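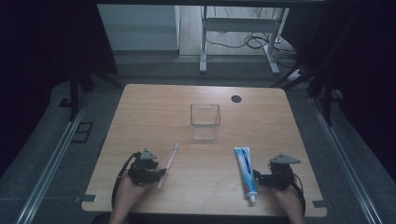

Last changed: August 6, 2025

Okay, so the bathroom stuff. I said I'd write more in here and then let the whole first week of the month go by, so tonight you get toothbrushes.

I got back from Stusholm with one bag of clean clothes and one bag of everything else, and the everything else has been sitting by the door ever since. I finally tipped it out after supper. Two hotel shampoos (why do I take them, I don't even like how they smell), a comb, a sock, the ferry ticket, a 54-page booklet on the lighthouse walk that I swore I would read on the way home and did not. And no toothbrush! I'd left it on the sink at the guesthouse, I can see it there now in my head, next to the little dish of shells.

So the pink one is the one I'm keeping. I love it, it's that see-through candy kind of pink with plain white bristles, and it makes me feel about nine years old. The old one was gray. I have no idea why I ever bought a gray toothbrush.

Then there's the cup question, which I've been going back and forth on for days. The clear plastic one is very plain, sort of squared off and a bit wider at the top, and on a wood table it nearly disappears, you just see the grain right through it. I like that. What I had before was the blue mug from Hulia with the chip, and the mug hid everything that collects in the bottom of a toothbrush cup – you know the stuff, that chalky ring – so I'd go weeks without washing it. With a clear one there's no hiding. I've decided it gets washed when I do the sink, and the mug can go back to being for pencils.

Toothpaste stands in the cup too, cap down. I've tried it lying on the shelf and it rolls behind the soap, and then I squeeze it from the middle in a temper. White tube, blue label, nothing fancy. I did look at the fancy one in the Patrício shop on the harbor, the one in a metal tube with a key to wind it up, and it cost 168 kroner! For toothpaste! I put it back very gently and bought a cinnamon bun.

Brush in first, bristles up, then the tube leaning the other way so they don't touch. If I put the tube in first the whole thing wants to tip over. This is the sort of knowledge I will be leaving to the world.

While I was at it I did the shelf as well. Threw out a sunscreen that had gone to oil and water, and a jar of Troltden hand cream I'd been saving for best (it had turned yellow, so much for best). Found 70 kroner in coins in the bottom of the wash bag and felt rich. Wiped everything down, moved the cotton balls into the jam jar, and then stood in the doorway admiring it for much too long with the light on.

Still to do: the drawer under the sink, which is all hair ties and dead batteries. And I need to call the guesthouse about the scarf, I think that's there too. Tomorrow, if the rain holds off and I don't end up in the garden instead – the beans are completely out of control.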